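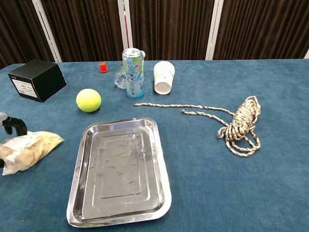

Tilledis table cover in dark teal-blue, with brown pleated curtains behind.

Tilledis Table Cover
Made by Candura

A heavy, carpet-like cover for craft tables, sorting tables and market stalls. It lies flat without clips and keeps small items from sliding when the table is bumped.

The cover is sold by length from a roll 164 cm wide. Minimum order is 3 m, and the longest single piece we cut is 20 m. Edges are left raw as standard. The fabric does not fray, but we can bind the edges on request – allow 12 extra working days.

Colors: dark teal-blue, charcoal, sand. Sand is out of stock until September.

Care
Vacuum with a flat nozzle. Blot spills with a damp cloth and mild soap. Do not machine wash or tumble dry. Creases from shipping drop out if the cover is left flat overnight. Store it rolled, pile side out.

Fitting
Measure the table top and add the drop you want on each side. For a permanent fit, use double-sided carpet tape along the edges only. Cut from the back with a sharp utility knife.

Ordering
Prices are per meter and change on 1st January. Cut lengths cannot be returned unless faulty. Orders ship from our Stotthorpe warehouse, or can be picked up there by arrangement.

For samples and trade accounts, contact Noelia Robles in sales.

Related items: Tănase felt underlay, Candura carpet tape, storage tubes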